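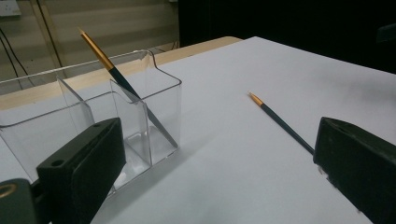
*Fig. 1. Pencil and holder task, clear acrylic holder on white paper. One pencil in the holder, one on the sheet. Refer to items 2 and 3.*

# Equipment planning meeting, manipulation bench

**Month:** October
**Start:** 2:00 p.m.
**Present:** Annunziata Russo (chair), Wafula Wanyama, Obinna Olaniyan, Johanna Hämmerli (minutes)
**Apologies:** Evie Bramwell (comments on item 4 sent in writing)

## 1. Previous minutes

Accepted with one correction. The purchase of the second bench light was deferred at the last meeting. It was recorded as approved. JH to amend the file copy.

Open actions carried over:

- Storage quote from Lukumay: received, see item 5.
- Inventory of spare fasteners: not started. Reassigned from AR to OO.

## 2. Hand-held grippers

WW reported on the hand-held units. Seven are in service and two are held as spares. The finger blocks show scuffing and lighter worn areas near the edges, as on the right finger in Fig. 1. WW regards this as cosmetic at present. He has no measurement of the inner faces and does not want to order replacements on appearance only.

OO asked whether wear on the inner faces would affect thin objects first. WW expects so. The pencil is the narrowest item in the current task list, and a small change at the face would matter more there than with the boxes or cups. AR asked for the inner faces to be measured on every unit before any order is placed.

Two options were discussed for replacement fingers:

| Option | Supplier | Lead time | Notes |
|---|---|---|---|
| A | Virnstead | 16 working days | Same geometry as current set, no change to mounts |
| B | In-house | Depends on machine time | Lower unit cost, needs a revised drawing |

JH noted that the drawing on the shared drive does not match the fingers in use. The hole positions were changed after it was issued. Option B cannot be priced until the drawing is corrected.

**Decision:** No order this month. Measure first, then choose between A and B.

**Action:** WW to measure all units and circulate the values. JH to correct the drawing.

## 3. Bench surface, backdrop and task objects

OO presented the requirements for the pencil task. The clear holder is to be kept as a standard object. Its divider panels and edges pick up highlights and reflections, and the group wants transparent items represented in the task set. An opaque holder will be added as a second variant.

The white paper was discussed at some length. AR would prefer a rigid white board, which can be wiped and does not need replacing. OO objected that a board with any gloss would add reflections under the holder. WW suggested a matte board and offered to cut a sample. Until a sample has been tried, the paper stays.

The black backdrop covers only part of the background on this setup, with the wall and two hanging cables still in view at the left. Two positions were put forward:

- OO: leave as is. A mixed background is useful and costs nothing.
- JH: buy a wider backdrop for one bench so that a plain background is available when required.

AR agreed to price the wider backdrop without committing to it. Cable routing is a separate matter. Cable clips can be bought from consumables and do not need approval here.

Pencils: the present design has a dark green-black body and a gold tip section. WW noted that the body is close in color to the fingers. OO asked for a light-bodied pencil to be added for comparison. Agreed. One box of 43 plain pencils is already listed in the Gralstead catalog at a price below the approval limit.

**Decision:** Keep the clear holder, add an opaque one, add light-bodied pencils. Board and backdrop pending.

**Action:** OO to order the pencils and the opaque holder. WW to cut a matte board sample. AR to price the backdrop.

## 4. Mounts and service contract

EB's written comments were read out. She recommends against renewing the Oletti service contract in its current form. It covers calibration of the fixed arms but excludes the hand-held units, and the hand-held units now account for most bench hours. She proposes asking Oletti for a revised scope before the renewal notice is due.

WW agreed with the proposal. AR asked what would happen if the scope could not be changed. WW can calibrate the hand-held units internally but would need a reference block, which is not in the budget.

**Decision:** Request a revised scope. Add the reference block to the draft budget as a provisional line.

**Action:** EB to write to Oletti. AR to add the provisional line.

## 5. Storage

The Lukumay quote covers 16 drawers with foam inserts. OO considers the drawers too shallow for a gripper with its mounting base attached. JH to ask for the deeper version at the same drawer count. No decision.

## 6. Other business

Task object labels are peeling. JH to try the printed tape from the stockroom.

Meeting closed at 3:10 p.m. Next meeting after the finger measurements have been circulated.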